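The Curklow arm: things people keep asking

Last updated Feb 20, 2024

What is Curklow?
A robot arm with a two-plate gripper, built on evenings when sensible people were watching telly. The name comes from a misprinted parcel label and has stuck.

Why does it live in a kitchen?
The garage is damp and the kitchen has the good sockets. Granite doesn't wobble either, so the arm can't blame the worktop when it misses. It has tried the cupboard doors.

Can it undo a wing nut?
That depends on the wing nut. Closing on one from above is well within its powers. Turning it is another matter: the wrist manages up to 49 degrees before it needs to let go and take a fresh grip, and it sulks at each one. The row on the steel panel is the current test.

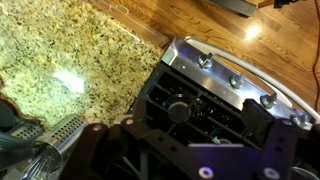
Gripper down by the wing nuts, kitchen worktop behind.

Did you buy the plates or make them?
The first pair came from Aydoğan, who cut them beautifully to my drawing. My drawing was wrong. The present pair were cut at the Horutow shared workshop, where you book the saw in April and get it when you get it.

What software does it run?
My own, called Avia. It is 537 lines long, and a fair few of those are swearing in the comments. I'll put it online when I've taken them out.

Does it scratch shiny things?
It can. Black plates and polished steel are not natural friends. I lower the closing force before going anywhere near an appliance and I come in slowly from the worktop side – the fast approach is for cardboard.

How do you stop it getting confused by reflections?
Badly, so far. Polished stone and varnished floorboards both throw the ceiling lights back at the wrist camera, and Avia is fond of bright round things. Turning the exposure down to 16 helped. Drawing the blinds did nothing.
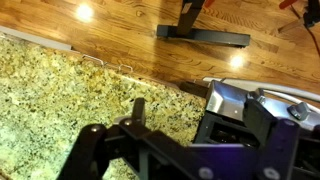
Karel wrote in to say that a polarising filter cured the same trouble on a smaller arm, at the price of losing the edges of anything dark. I've ordered one.

Can I have the plans?
Yes, once the drawing is right. See above.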